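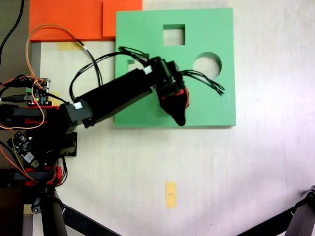

Square hole at the top, round one to the right

Green shape sorter - is it worth keeping the set together?

I was given a mint-green shape board with red blocks and told it would keep my grandson busy for hours. I have my doubts. He is 21 months old, he posts the round one and then wanders off. The seller on Zedport wants 12 pounds for spare blocks, which seems a lot. Do the odd shapes get used, or do they just end up under the sofa?
Posted by Daryna Polishchuk

Don't pay for spares yet. "Busy for hours" is what they print on every box, and mine managed six minutes. Put one block out at a time and leave the rest in a tub. If the board stands on little feet, check it doesn't rock when he leans on it.

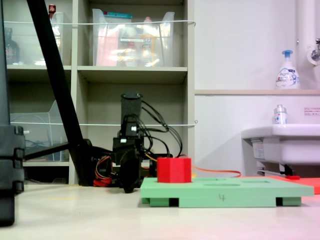
Re: one block at a time

Agree with the tub, not sure about the rest. I ran a toy library in Ametepe and we lost blocks whatever we did. Numbering the boards did help a bit. 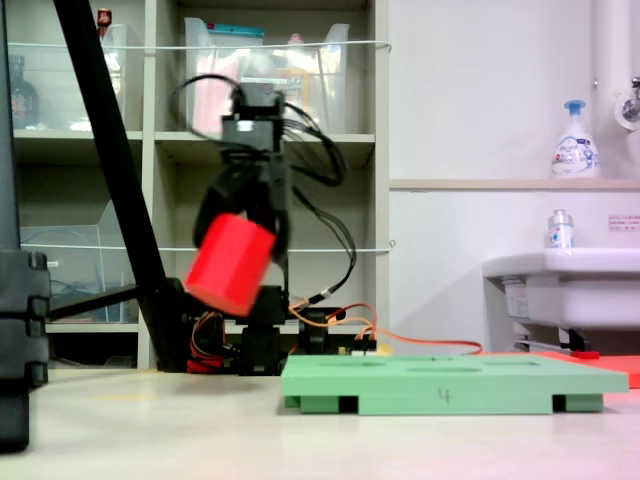

Storage is where most of these sets come to grief, whatever the Brutbridge catalogue says about its 90 pound toy cabinets. Plain shelving does the job. Clear plastic bins on open shelves, like those at the back, let you see what is in them, and the cords across the front are worth copying if you have a climber. A marker pen number on the front edge of the board, same again on the bin, and you've spent next to nothing.
Posted by Famarex

Mine never touched the plus. Sold it in February.
Posted by tinlid

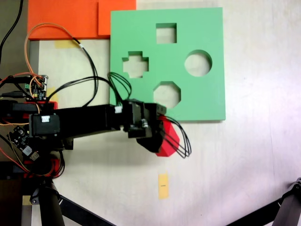 Four holes, with the red eight-sided block near its own

Contact us | Copyright the site and its posters | Back to top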